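Home | Rosters | Battle Maps | FAQ | Contact

Guerra Regimental Roster Project: Frequently Asked Questions

Posted 2018-02-15 by the Guerra Roster editor 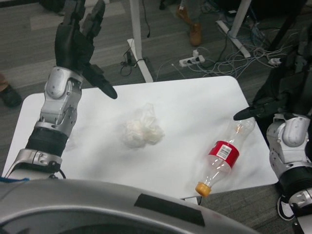 What does the roster cover?

The roster lists enlisted men and officers of the volunteer infantry companies raised in and near Sokthorpe during the Civil War. It currently covers 4 companies. Cavalry and artillery men from the same towns are not included unless they transferred into one of the infantry companies.

Where do the names come from?

Most come from muster rolls, descriptive books and pension files. We also use cemetery records and letters printed in local newspapers. Each entry lists its sources at the bottom. A man who appears in only one source is kept in the roster with the note "single source."

How many officers are listed?

There are 53 officers, counting everyone who held a commission at any point in the war. Sergeants promoted late are listed under their highest rank, with earlier ranks and dates in the service notes.

Why does your total for Company C differ from the Bikness history?

The Bikness history gives 159 men. We have 173. The older book used the first muster roll and left out most of the later recruits, including the ones who joined in June after the company came back from picket duty. It also drops two men who were carried on the roll but discharged for illness before the regiment left camp. We count anyone who was mustered in.

My ancestor's name is spelled wrong. Can you change it?

We use the spelling on the earliest muster roll as the main entry. Other spellings are listed after it and will come up in a search. If your family spelling is missing, send it to us and we will add it as a variant. The main entry will stay the same.

What does "absent" mean in the service notes?

It means the man was not with the company on the day the roll was taken. He could have been in the hospital, on leave, on detached duty or a prisoner. It does not mean desertion. Where a roll says "deserted" we copy the word, and if the charge was later removed we say so.

Do you have photographs of the soldiers?

A few. Portraits are shown on the soldier's own page when the identification is written on the back or comes with a family record. We do not post unidentified portraits.

Can I see the original records?

The pension files are not ours, and you will need to order copies from the archive that holds them. The Clastent collection of company letters can be read by appointment. Please write two weeks ahead and say which company you are interested in. Pencils only in the reading room.

How do I send a correction?

Use the form on the Contact page. Give the soldier's name, his company and the source for the change. A scan or a clear copy of the document helps. We can't change a date of death on the basis of an online family tree alone.

May I quote from the roster?

Yes. Please cite the Guerra Regimental Roster Project and the date you looked at the entry, as entries are revised several times a year.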